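The Battery at Makach

By the time the sun got round to the back verandah, Nipon Klinhom had already walked out to the shed twice to look at the battery, and he would have gone a third time if the kettle hadn't started up. It sat on the far wall between the rakes and the old meter box, humming so quietly that you had to hold your breath to hear it. He'd held his breath quite a lot since Thursday.

Makach was at the end of the line, and everyone who lived there could tell you what that meant. It meant 17 poles between the last transformer and the general store, and a gum tree leaning over nearly every one of them. When the wind came up in September the lights went off, and you ate whatever was in the freezer, and you got to know your neighbours (whether you had planned to or not).

"You're hovering," said Fung-ping Tseng, who had come over the back fence with a plate of scones under a tea towel and let herself in. She had sold him the thing, more or less. She'd worked at Saengthong for years, back when it was only her and a ute, putting panels on dairy roofs all the way out to Punance, and she had the patience of someone who has explained kilowatts to a great many farmers.

"I'm keeping an eye on it," he said.

"It doesn't need an eye. It needs you to have a cup of tea."

So they had one, and then another, and she told him about a fellow at Punance who had been so taken with his new battery that he'd moved an armchair in beside it. Nipon laughed, though he did wonder which armchair would fit through the shed door.

He had paid for it with the money from the boat. It was Mali's boat, really, she had named it Hesent after a word she'd misheard on the radio, and for three summers after she died it stayed under its tarp by the lemon tree because he couldn't think who he'd be without a boat in the yard. Then a young couple drove up, 377 kilometres each way, and the girl ran her hand along the side just the way Mali used to, and that was that. They offered less than he'd asked and he took it, and threw in the oars and a decent esky.

The wind came that Sunday, a bit after seven in the evening. He heard it in the gums first, then the loose sheet on the chook house, and then he saw the street go, one porch at a time, all the way down the hill to the store. His own kitchen light gave the smallest blink, like somebody nodding off in church, and stayed on.

He stood there with the tea towel in his hands. The fridge was running. The radio hadn't even lost its place in the song.

It was a while before he heard the gate, and Fung-ping's voice, and behind her the Dalys from number nine with the baby and a bag of frozen peas that wanted a home.

"Well, come in then," he called, and went to find more cups.

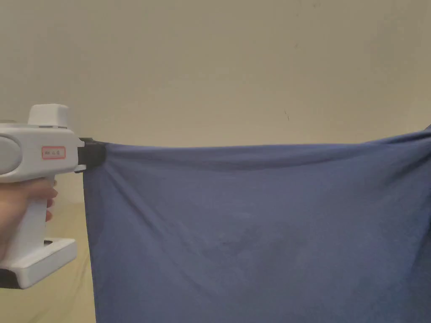

Hand around the upright handle of a white gripper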